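Keeping a gaming corner clean, cool and out of everyone's way

We've got two consoles, one gaming PC and three people who all reckon they need the good controller, so our lounge room was a bit of a disaster for a few years. I've slowly worked out what helps, mostly by doing the wrong thing first. These are the bits I'd pass on to anyone with gamers in the house (or to the gamer themselves, if they're old enough to hold a cloth).

Dust first, everything else later

Consoles pull in air all day and the dust comes with it. Mine used to live on the bottom shelf of the TV unit, right at carpet height, with a dog who sheds like mad. I moved it up one shelf and it stays so much cleaner! Turn it off at the wall, let it cool down, then go around the vents with a soft dry paintbrush. Have the vacuum hose nearby to catch what comes off, but don't poke the nozzle right into the vents.

If you use canned air, keep the can upright and give it short bursts. I once tipped one on its side and sprayed cold liquid all over the back of the thing, and then had to leave it off until dinner while everyone glared at me.

Give it room to breathe. I leave a hand's width on each side and keep the cupboard door open during a long session. And please don't stack one console on top of another – I know it looks tidy.

Sticky controllers

Chip fingers, lolly fingers, mystery fingers. I take the batteries out or unplug the cable, then wipe the whole thing with a barely damp microfibre cloth. For the seam around the edge I run a wooden toothpick along the gap and you would not believe what comes out. Cotton buds are good around the thumbsticks. If a button is still tacky, a dab of isopropyl on the bud usually sorts it out, but try it somewhere hidden first, as some coloured finishes go cloudy.

My neighbour Toshio Miyazaki keeps a bowl of damp facecloths on the coffee table when the kids have mates over for a tournament, like a fancy restaurant. I pinched the idea straight away.

Headsets

Foam ear pads get pretty gross in summer. If yours pop off, hand wash them in lukewarm water with a drop of dish soap, squeeze them in a towel and dry them flat overnight. The fake leather kind only want a wipe, they crack if you soak them. I hang ours off a cup hook screwed in under the desk, which cost next to nothing and saved me from sitting on another one.

Cables

I tried the fancy cable sleeves and went back to hook-and-loop strips, the sort that comes on a roll. Every plug gets a tag made from a bread bag clip with the name written on in marker. Don't wind charging cables tight around the controller, they give out right at the plug end. Loose loops, always.

The power board is screwed to the back of the desk so it's off the floor. Ours used to sit under a beanbag, and I go a bit cold thinking about it now.

Discs and cartridges

Wipe discs from the middle straight out to the edge, never in circles. Small cartridges go in a fishing tackle box at our place, with a label on the lid. Teodora Ristić from my craft group uses a coin album for hers and it looks gorgeous, though I'd never keep it up.

When I do it all

The quick wipe is after tea, while somebody else does the dishes. The big clean is in June, when it's too miserable to be outside anyway, and that's when I pull the desk out from the wall and find all the missing thumbstick caps. 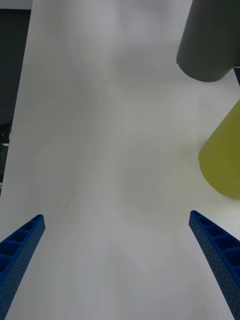
Can I use window cleaner on the TV or monitor we game on?
I'd leave it in the cupboard. Most screens have a coating that window cleaner can strip or streak, so turn the screen off, let it cool and use a dry microfibre cloth, with a little plain water on the cloth if there are fingerprints.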